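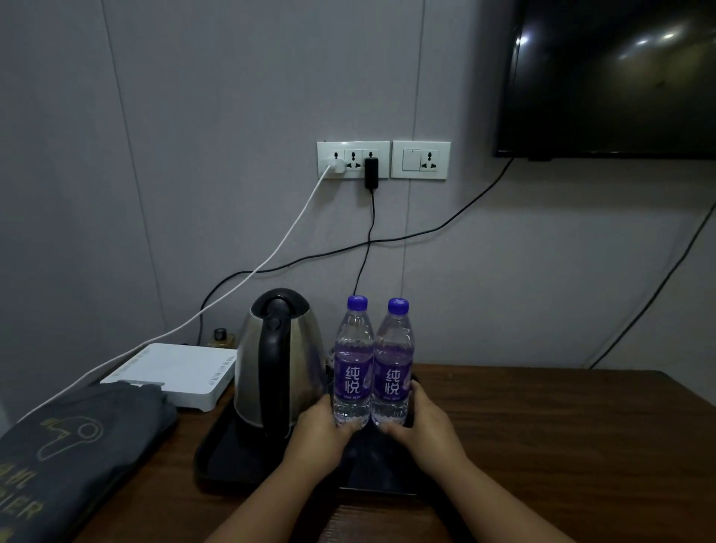 *Two bottles of water next to the kettle on a guest room desk.*

Guests at the Undasska hotel will find two bottles of water on the desk in every room starting in January, at no added charge.

The hotel on the Cernolby side of the river has 409 rooms. Until now, only rooms on the upper floors came with water. Everyone else could buy it from a machine near the elevators or ask at the front desk, where staff often ran out before the evening shift ended.

Vittoria Martinelli, who manages housekeeping, said the change came out of comment cards left over the summer. Requests for water were the most common item on them, ahead of extra pillows and later breakfast hours.

"People get in at 10 at night and they want a drink," Martinelli said. "They don't want to get dressed again and go down to the lobby."

The bottles go on the tray with the electric kettle. Housekeepers had first tried leaving them on the nightstand, but guests who had already set down phones and glasses there asked for the space back. A shelf by the door was also tried and dropped.

Rooms are restocked once a day during regular cleaning. Guests who turn down cleaning can still get water by calling the desk, and bottles will be left outside the door. Unopened bottles stay in the room for the length of the stay and are checked for a sealed cap before the next guest arrives.

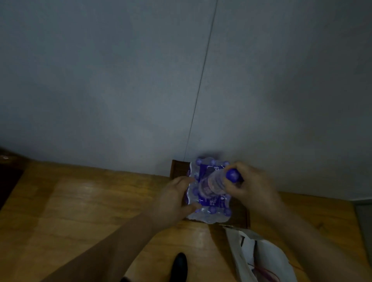

*A bottle is pulled from a shrink-wrapped pack on a cardboard tray.*

The water is delivered in shrink-wrapped packs by Negri, a supplier that already brings the hotel its coffee and paper goods. Packs are kept in the linen rooms, one on each floor, and opened as they are needed. Martinelli said staff have been asked to leave the plastic film on until a pack is in use, since single bottles tend to roll off the carts.

The film and the cardboard trays are collected separately from other trash. Kurix, which handles recycling for the hotel, added a second pickup each week to keep up. Each floor has also been given a bin for empty bottles, and guests are asked to leave theirs on the desk with the caps on.

Ashraf Mansour, the hotel's general manager, said he looked at putting water dispensers in the hallways instead. The plumbing work would have closed part of each floor for 6 weeks, he said, and the owners did not want to lose those rooms during the busy season. Dispensers are still being considered for the fitness room and the lobby.

Room rates will not go up to cover the cost, Mansour said. The machines near the elevators will stay and will carry juice and soda.

The hotel's second building, which is due to open next fall and will bring the total to 493 rooms, will have the same setup. Guests with questions can call the front desk at any hour.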